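Kevent Loose Fill, Refill Bag
Sold by Husside
Item no. 518

In stock. Ships from the Ostside warehouse, orders in before noon go out same day.

Shredded polyester fill for floor cushions, pet beds, bolsters, poufs, reading corner stuff. Anything with a zipper. Also anything without one if you own a seam ripper and have an evening.

Sizes
Small, 38 oz. One bolster or two throw pillows.
Large, 108 oz. A big floor cushion, or a dog bed for a medium dog.
Bulk, 301 oz. Comes in two sacks taped together. Bulky box, will not fit in a parcel locker so please don't give us a locker address.

What's in it
New polyester fiber, cut short and tumbled. No foam crumbs, no feathers, no dye. White. Small clumps are normal and come apart by hand.

The old version had longer fiber and people told us it roped up in the corners. It did. We switched in April, everything shipping now is the short cut. Old bags have a green label, new bags have a plain one. Both can go in the same cushion, just mix them up well first.

How much do I need
Depends on how firm you like it. Weigh the old fill if you still have it, kitchen scale and a trash bag works fine. Order that much plus a bit more, old fill has usually broken down some and won't tell you how full the thing was new.

If you're starting with an empty cover go one size up. Leftovers keep. Returns on opened bags we can't do.

Filling it
Open the bag outdoors or in the tub. It is compressed and it gets bigger fast.
Pull the fill apart before it goes in. Takes forever, do it anyway.
Corners first, then edges, then middle.
Small handfuls. Big wads make lumps and you will feel every one of them.
Zip it up, sit on it, leave it overnight. Top up next day if it looks tired.

Static is a pain in winter. A dryer sheet rubbed on your forearms helps. Long sleeves do not help.

Inner liners
We reccomend one. Plain cotton sack, zip on the short side, fill goes in the liner and the liner goes in the cover. Then the cover can be washed without emptying the whole thing onto the bedroom floor. The Won liner comes in square and round and is listed seperately under Covers and Liners. Not included with the refill bag - we get this question a lot.

Washing
Fill can be washed inside a closed liner. Cold, gentle, two rinses. Tumble dry on low with a couple of tennis balls. Stop and shake it halfway. Needs to be dry all the way through before it goes back in the cover, so feel the middle, not just the outside. Large cushions do better at a laundromat, home machines struggle with the size.

Don't dry clean. Don't iron. Don't put the plastic shipping bag anywhere near kids or pets, cut it up and toss it.

Not for
Baby bedding of any kind.
Outdoor cushions that stay out in rain.
Bean bags. It won't pour or shift like beads do and you'll be disappointed. Bead fill is its own listing.
Dogs that eat their beds. Sorry.

Shipping and returns
Unopened bags, 30 days, you pay the postage back. Wrong size sent by us, we pay, keep the box please. Bulk sacks sometimes ship a day apart, tracking shows both.

Split bag on arrival: send one picture of the label and one of the split, we'll send another. No need to mail back the old one.

Quick questions
Does it smell? A little, plastic-y, when first opened. Gone by morning with a window open.
Can I mix it with foam crumbs? Yes. Half and half is heavier and holds shape better for seating.
Will it go flat? Yes, in time. Everything does. Fluff it weekly, turn the cushion over, top up when needed.
Do you buy back old fill? No.
Gift wrap? Also no, it's a sack of stuffing.

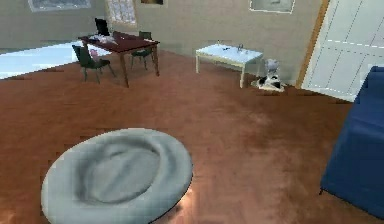 Round beds take more fill than square ones the same width, and nearly all the extra goes into the edge. Work it as two jobs if the cover has two zippers. On a shape like the pale gray one, thick rounded rim and a sunken oval in the middle, stuff the rim first and stuff it tight, going around in short sections so one side doesn't end up fatter than the other. Then the center, a lot looser, just enough to keep whoever's in it off the floor. If you only have one zipper, do the far side first and work back toward the opening. Large bag for most round beds, bulk if it's for a big dog or a grown person with a book.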